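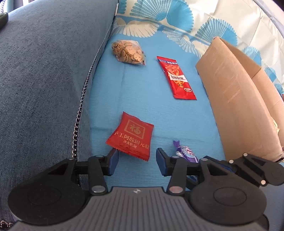
Snacks on the sofa, box on the right: one of the living room setups from our tidying task.

The home collection team has had a busy spring, and we wanted to share a little of it with everyone who has been asking what goes on in the Davville apartment all day. The short answer is snacks. Lots and lots of snacks, picked up and put down again by people holding grippers, so that the Nilent model can learn to do the same job on its own!

Zuzana Brabec started the snack task in March after a long stretch of blocks and cups. Blocks are lovely to work with because they keep their shape and stay where you put them. A bag of crackers does neither. It crinkles, it slides, it folds over when you grab it too close to the seal, and the clear plastic catches the light in a different way every time somebody opens the curtains. Our early model, trained mostly on hard objects, would close its fingers on the middle of a bag and squeeze far too much. So the plan for this round was simple: get as many different wrappers as we could find, put them on something soft, and record good, unhurried grasps.

The sofa was Zuzana's idea too, and I'm so glad she pushed for it. A cushion gives a little when you press on it, and small candies like to roll toward the seam (I have fished out more than one with my own fingers). People learn to come in at a low angle and let the fingertips just brush the fabric before closing. You can't really write that down as a rule, which is why we want it in the examples.

Each collector works in sets of 12 short recordings, then rearranges everything before starting the next set. Poul Vigfúsdóttir made a stack of cards with layouts on them – packets close together, packets overlapping, one item tucked up against the armrest – and you draw a card when you run out of ideas. That happens sooner than you'd think! After an hour your hands want to make the same neat row every time, and a neat row is the last thing the model needs more of.

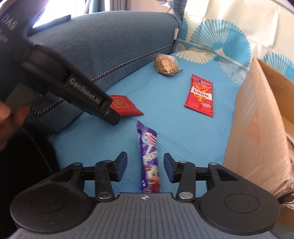
How long does it take to train a new collector?
Most people are ready after a morning of practice. They spend the first part just opening and closing the gripper to get used to the travel, then do 10 trial grasps with Poul, who goes over the recordings with them before anything counts toward the data set.

We also changed how we handle fumbles. Until this round a dropped packet meant throwing the recording away. Now, if the collector drops something and picks it up again smoothly, we keep the whole thing and tag it as a recovery. Boyer, our labeling tool, got a new button for exactly this, and the folks at Cistex who maintain it turned it around in six days, for which we owe them a large cake.

The first training run with the soft package data is under way, and Zuzana will show results at the next open lab. Until then, two requests. We need wrappers that are hard to see, so anything very shiny, very dark or see-through is welcome in the bin by the kitchen door. And we have seven collector slots open for the next round, mornings and afternoons. Small hands, big hands, left-handed people, all wanted – the more ways of holding the gripper we record, the better! Put your name on the sheet next to the coffee machine or send Poul a message.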